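Vikus opens hire scheme for two-armed table robot

Vikus has put its two-armed tabletop robot up for hire, with the first units due to go out from its Hidley workshop in August 2019. Until now the machine has only been sold outright.

The hire package covers both arms, a pair of grippers, the control software and 12 hours of remote help. The shortest term is five weeks. Customers supply their own table and anything they want the robot to handle.
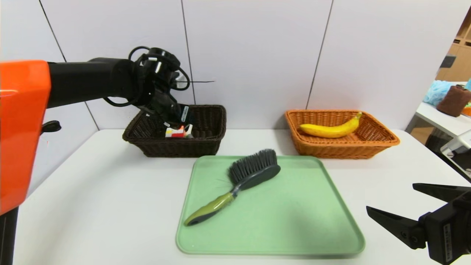 Krešimir Begović, who runs the hire desk, said most of the early enquiries had come from colleges and small packing firms. "They want to try it on their own goods before they spend the money," he said. "Fruit, packets, brushes - ordinary things of different shapes."

Gripper fingers can be swapped by the customer. Nikitz, which handles spares for Vikus, will keep 13 finger shapes in stock and says orders placed before noon will leave the same day.

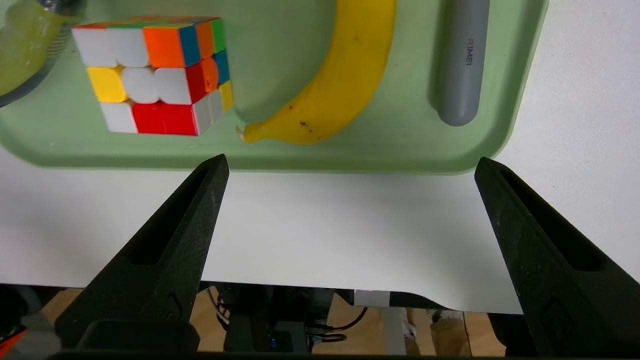
Page last updated: August 2019

Setting up takes some 20 minutes once the arms are bolted down, according to the company. Training is extra and is run by Pavlović, either at Hidley or at the customer's site.

Hire charges have not been published and will be quoted on request. Anyone who buys at the end of the term will have half of what they have paid taken off the price. Vikus said the sale version stays on offer and is unchanged.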